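About us

Indero started with an argument about a table. Teodor Munteanu had bought one for the old schoolroom in Nulthorpe, Panya Thepsuriya thought it was too good for children to use, and they were both half right. The table is still in service. So are Teodor and Panya, who run the place between them and still disagree about furniture.

We are a small learning workshop for children from four to nine, open in the mornings during term and for a few weeks from June. We have 17 places and we don't plan to have more. Most of what goes on is building, sorting, fetching, putting back and talking about it. There is reading too, and a good deal of time outdoors, but parents who ring us nearly always want to know about the blocks, so this page is mostly about them.

What we don't promise

You will have seen the claims. Blocks build engineers. Sorting by colour unlocks maths. A certain kind of tray will add months to a child's concentration. We have been to the trade fairs and picked up the leaflets, and we came home with a bag of pens. A cube is a cube. We like cubes very much, and we use them every day, but we have never seen one teach anybody anything without a patient adult somewhere near it and plenty of time.

Radu Văduva, our third member of staff, taught in ordinary primary schools before he came to us and is harder on this subject than either of the founders. His view is that most educational equipment is designed to look good to the person paying for it. He keeps a cupboard of things we were given or, to our shame, bought, and did not go on using: a balance with too many parts, a set of nesting shapes that didn't nest, a talking clock. New starters are shown the cupboard in their first week.

What we do use

Plain wood, plain cubes and black tape. The tape marks a square on the table, and the square is a place where something can go. That is the whole idea and we didn't invent it. A small child told to "put it away nicely" has been told almost nothing. A child with a square in front of them can see what is being asked, and can also see for themselves when it has been done.
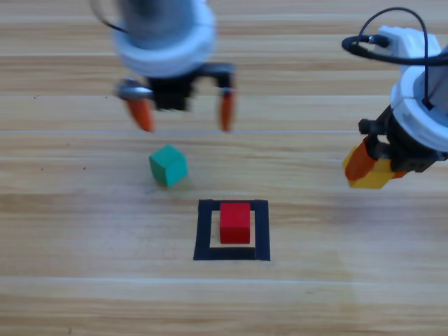 The long-grained table, with the green cube and the taped square.

We get asked why there is so little out at once. The usual classroom answer is a full tub tipped over the table, and we did that too for our first two terms. Plenty of noise, plenty of cubes under the radiators, not much building. Now we begin with very little and add to it when somebody asks for more. Some children ask straight away. Some never do, and are quite happy moving a single cube about for longer than their parents would believe.

Whether this is better in any way you could measure, we couldn't tell you. We have not done a study. We have noticed that the mornings are calmer and that less gets lost, and those are good enough reasons for us.

About the tape

Visitors have opinions about the tape. Aurelia Costache, who joined us to look after the youngest group, thought it looked like a parking bay and said so at her interview. She wanted painted trays with raised edges instead. We tried the trays for half a term, in fairness to her, and they were all right, though the children mostly turned them over and stood on them. The tape came back. Aurelia now lays it herself and is fussier about the corners than the rest of us.

It has its faults. It lifts at the ends if it is wiped too hard, and a child who has found a loose end will not leave it alone until the whole strip is off. We replace it when it needs replacing. A black square shows up well on pale wood, and at the end of a project it can be peeled off and put somewhere else, or left off altogether.

About the cubes

Our first set came from Poirier, a joiner's yard out on the Plullville road, and we have added to it from wherever we could. They are not all an exact match. We used to fret about this, and then decided that a child who notices a difference between two cubes has done something worth doing.

Colours get names here, and the names get argued over. Green is easy. Yellow causes trouble, as there is always someone who holds that a warm yellow is really orange, and the case has been made at snack time with real force. We don't settle it for them.

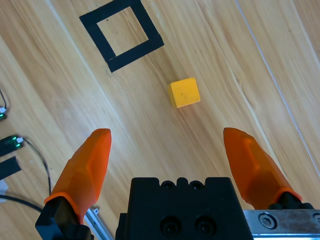
A yellow cube on the bare boards, a little way from the square.

We don't throw a cube out for having a mark on it. If it's clean and has no splinters, it stays in. Equipment that has to be kept perfect tends to end up on a high shelf, where it does no good at all, and we would sooner have things that have plainly been handled.

Tidying

Parents are sometimes told that children love to tidy. Ours don't, as a rule. They like putting one thing in one place, which is a different activity, and we try to keep the one from turning into the other. Each child sees to what they had out. The adults do the rest after lunch, with the radio on.

We don't use star charts or stickers for it. Panya would like it recorded that she was in favour of stickers and was outvoted 2 to 1.

Who we are

Teodor Munteanu - co-founder, mornings, woodwork, the accounts.
Panya Thepsuriya - co-founder, older group, outdoor days.
Radu Văduva - reading, number, the cupboard.
Aurelia Costache - youngest group, and the tape.
Eskil Myklebust - repairs, shelves, and whatever has come off its hinge. Eskil sands the tables in the summer break and would be grateful if nobody put a hot mug on them.

Coming to see us

Please don't decide from this page. Every school's page sounds reasonable, and ours was written by people who want you to like the place. Ring and ask for a visit, come at 9 when the children are arriving, and stay long enough to see a bit of a bad patch as well as a good one. Sit at the table if you like. Ask Radu your hardest question and Panya your second hardest.

If there is a place free, we'll tell you. If there isn't, we keep a short waiting list and go through it in order. Brothers and sisters don't jump the queue, and neither do people who know Teodor.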